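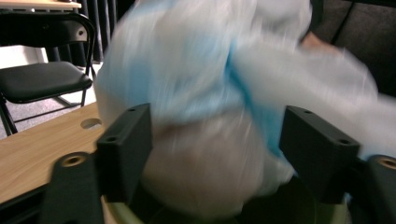

My landlady thinks I should stop converting the prices in my head, or I will never buy a winter coat in this country. She told me so again this morning over the fence, and added that December in Drulbridge does not care what a coat costs at home.

1 October 2024

So after work I took bus 63 to the shopping centre and tried on coats. The first one had a very nice colour, dark green, but the sleeves covered my fingers. The second was 648 dollars. I put it back on the hanger very slowly, as if it could break. The saleswoman was kind and asked if I was looking for something special. I said "only warm", and afterwards I worried the whole way to the escalator that this sounded rude.

In the end I went to the second-hand shop behind the Mikkelsen bakery and found a grey one for 52 dollars. One button is missing and the lining is torn under the left arm — I can sew that myself. The neighbours' cat sat on it as soon as I laid it on the porch chair, so I suppose it is approved.

At home I did a load of washing and wrote to my sister. She asks in every letter if there is snow already. I answered that there are only leaves, a lot of them, and that the maple beside the library has turned completely red on one side and is still green on the other.

New words today: lining, toggle, thrifty. I must ask in class if "thrifty" is a compliment. Tomorrow I have to buy grey thread and pay the phone bill.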